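Why are towels fluffy?

Run your hand over a tea towel and then over a bath towel. The tea towel is flat. The bath towel is soft and thick, and your fingers sink into it a little. Both may be made of cotton, so the difference must come from the way they are woven.

Plain cloth has threads that go up and down and threads that go from side to side. They cross over and under each other and lie flat. A bath towel has an extra set of threads. The loom leaves these ones slack, so they stand up in tiny loops. The loops are called the pile.

Water clings to thread. A loop has thread all the way round for water to cling to, and there are little gaps between the loops where more water can sit.

Some fluffy cloth has a pattern you can feel with your eyes shut. The pile is high in some places and low in others, and the high parts make flowers, leaves or stripes. We call this a raised or embossed pattern.

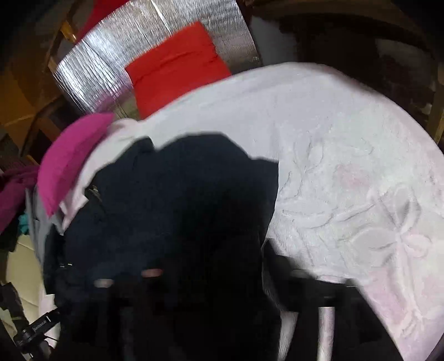

Deming Feng wrote to us to say that the flowers on the towels at home had gone flat, and asked whether they had worn away. Probably not, Deming. Pile gets squashed when it lies under other things. Give the towel a good shake when it comes out of the wash and many of the loops will stand up again.

Fleece is fluffy too, but it is made in another way. It starts as a knitted cloth, often made of polyester, which is a kind of plastic. Wire brushes pull at the surface until the loops turn into fuzz. The fuzz traps air, and trapped air keeps you warm. Fleece does not soak up much water, so a fleece jumper would make a poor towel.

Try it yourself

You need an old flannel, a scrap of fleece the same size, and two saucers. Put 5 spoonfuls of water in each saucer. Lay the flannel in one and the fleece in the other. Count to 100, then lift them both out. Which saucer has more water left in it?

Words to know

Loom: a machine for weaving cloth.
Pile: the loops or fuzz that stand up from cloth.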